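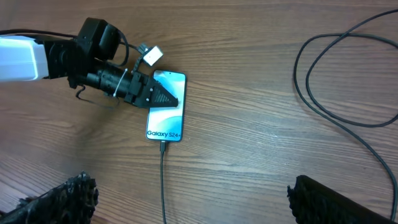 The Office of Contestant Affairs at Furnival Television received the appeal of Mr. Mervyn Wainwright on the second morning of February, in the week before the final of Dindow. The appeal was made in person. Applicants were required by the rules of the competition to state their grounds in writing, and Mr. Wainwright had done so on both sides of a sheet of hotel paper, which he declined to hand over until he had read it aloud. On the wood tabletop between him and the Head of the Office a Samsung phone lay face up, its screen pale blue and white, with the name Galaxy S24+ in dark letters toward the bottom. He addressed his remarks to it. Ms. Elsie Bickerstaff, who had held her post for eleven seasons, allowed him to continue in that manner and made notes.

The grounds of the appeal were as follows. In the semifinal, broadcast live from the Brunutum Theater in Junside, Mr. Wainwright and his partner had performed a ballroom routine in the open category. The music had stopped 40 seconds before it should have. The couple had gone on dancing without it. The panel had praised them, the audience had stood, and they had been placed through to the final with the highest mark of the evening. Mr. Wainwright wished the mark to be struck out.

"You are appealing against having won," said Ms. Bickerstaff.

"I am appealing against the mark," said Mr. Wainwright. "I have no quarrel with the winning as such. The mark was for something we did not do."

Ms. Bickerstaff consulted the rules. Section 9 provided for appeals by contestants who had been eliminated, contestants who had been disqualified, and contestants whose costume had been altered by the production without consent. It made no provision for a contestant who had been overpraised. She informed him that the Office would nevertheless look into the facts, and that he would have an answer before the dress rehearsal. He folded the hotel paper into quarters and left it beside his cup.

The inquiry began with the sound department. Mr. Trevor Nuttall, who had supervised music playback on the night, attended at two o'clock and asked whether he was permitted to bring a sandwich. He was. He stated that the track had been delivered in good order, that it had been tested at the afternoon run-through, and that it had played in full on that occasion. Asked why it had not played in full on the broadcast, he ate for a time.

"It was faded," he said.

"By whom?"

"By me. On instruction."

"Whose instruction?"

Mr. Nuttall said that he had taken it to be the producer's. A voice had spoken in his headset and told him to lose the music, and he had lost it. There were several people on that channel, and in a live broadcast one did not ask for a name. It had been a woman's voice, and very calm. He had thought at the time that it was a bold choice, and he had been told afterward by a number of colleagues that it was the best minute of television the program had ever made, for which he had accepted a share of the credit. He now wished to return it.

The executive producer, Ms. Marjorie Naylor, was interviewed by telephone from a car. She denied giving the instruction and said that she would have been proud to have given it. She reminded the Office that the clip had been viewed more widely than anything in the history of the format, that the Brunutum had sold all 800 seats for the final within the hour, and that the network had written to her in warm terms. She asked what Mr. Wainwright wanted. Ms. Bickerstaff replied that he wanted a lower score.

"Is he well?" said Ms. Naylor.

"He appears to be."

"Then give him a biscuit and send him to wardrobe."

The Office does not close a matter on such terms. Ms. Bickerstaff requested the communications log, which listed the headsets issued on the night, and spent the evening with it. Camera, lighting and floor were accounted for. One headset had been signed out at 6:15 to rehearsal support and signed in again after the results, in the same small upright hand. The signature was that of Ms. Nanami Hirano.

Ms. Hirano was Mr. Wainwright's partner.

She came to the Office the following day in practice shoes, with a coat over her rehearsal clothes, and took the chair he had taken. She was offered the opportunity to have a representative present and said that it would only make the room crowded. She had borrowed the headset, she explained, to hear the running order from the wings. Contestants were not allowed to do this. Most of them did. When she and Mr. Wainwright were called she had unhooked the earpiece and tucked the pack into the back of her dress, under the sash, where the microphone came up beside her collar.

"You spoke to the sound desk while you were dancing," said Ms. Bickerstaff.

"We were in a turn. My face was upstage."

"May I ask why?"

Ms. Hirano looked at the window, from which there was a view of the scenery dock and part of the Junside bypass.

"He was behind," she said. "He is 71 and he had hurt his foot on the stairs at the hotel, and he had not told anyone. By the second chorus he was half a beat behind, and it was getting wider. Everybody would have seen it. If there is no music there is nothing to be behind. I just went at his speed."

Ms. Bickerstaff wrote this down. She asked whether Mr. Wainwright knew.

"He knows he was late. He has been dancing in time since before I was born, and he can tell. He thinks the machine broke and saved him, and he does not like to be saved by a machine. I do not know what he would think about being saved by me."

The rules were consulted again. Section 4 prohibited unauthorized use of production equipment. The penalty was set at the discretion of the Office and ran from a written caution to removal from the competition. Section 12 required that any finding be communicated to all affected parties, and it was over the words "affected parties" that Ms. Bickerstaff's lamp was still lit when the cleaners came through.

The finding was issued on a single page. It stated that playback had been interrupted in error following an irregular communication on the production channel; that Mr. Nuttall had acted in good faith; that Ms. Hirano was cautioned for the borrowing of a headset; and that the mark, having been awarded for dancing which did take place, would stand. A note was added that contestants were to report injuries to the medical room, including injuries sustained on stairs.

Mr. Wainwright read it standing up. He read the line about the headset twice, and then looked for a while at the page without appearing to read it.

"She was counting," he said. "I could hear her counting, all through the quiet part. I thought it was for herself."

Ms. Bickerstaff said that the Office was unable to comment on the evidence of other parties.

"No," said Mr. Wainwright. "Quite right." He asked if there was a form for withdrawing an appeal that had already been decided. There was not, and so he signed the back of the hotel paper, and she stamped it and placed it in the file.

He inquired the way to the medical room. It was down one flight, and she walked with him as far as the elevator.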